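MEDIA RELEASE

January 10, 2023

Kuvodcombe opens free household linen program in Plonville

PLONVILLE – Kuvodcombe, the community housing organisation serving Plonville and the surrounding district, today opened registrations for Hailu, a free program of household linen and home organisation sessions for tenants moving into their first home.

Hailu follows a trial that began in September, during which 338 households received a starter set of towels, cloths and bedding. Tenants who took part asked for practical guidance on folding, sorting and storing linen in small homes, where cupboard space is often limited.

Each session runs for 2 hours and is held at the Bukier Centre. Participants work at a table with an open woven basket and a selection of printed cloths. They practise laying each cloth flat, folding it to suit the basket, and placing it so that it can be lifted out without disturbing the remainder.
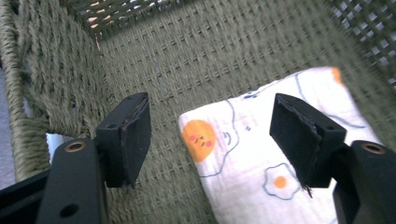
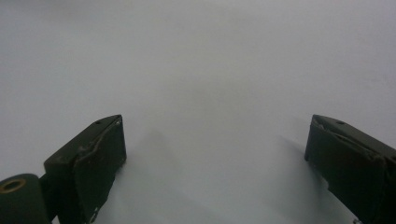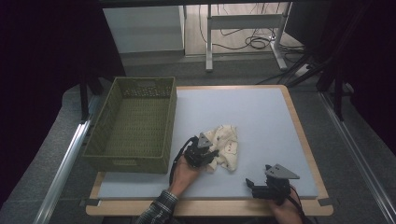 At the Bukier Centre, Plonville: a folded printed cloth in a woven basket; two gripper fingers above a bare white surface; a crumpled cloth beside an empty basket.

What participants will receive

Every registered household will be offered a basket and a set of linen to take home at no charge. Kuvodcombe has set aside 1,407 baskets for the coming year, together with 2,548 cloths and hand towels. Colours and prints will vary according to supply.

A printed guide covers washing, drying and airing, and includes suggested arrangements for shelves, wardrobes and the space under a bed. Large-print copies are available on request.

Registration

Hailu is open to all Kuvodcombe tenants whose lease began within the past year. Prior attendance at a Kuvodcombe program is not required, and children are welcome when accompanied by an adult. Tenants may register at the Kuvodcombe office in Plonville or at the front desk of the Bukier Centre – places will be allocated in order of application.

Media enquiries may be directed to the Kuvodcombe communications office during business hours.

ENDS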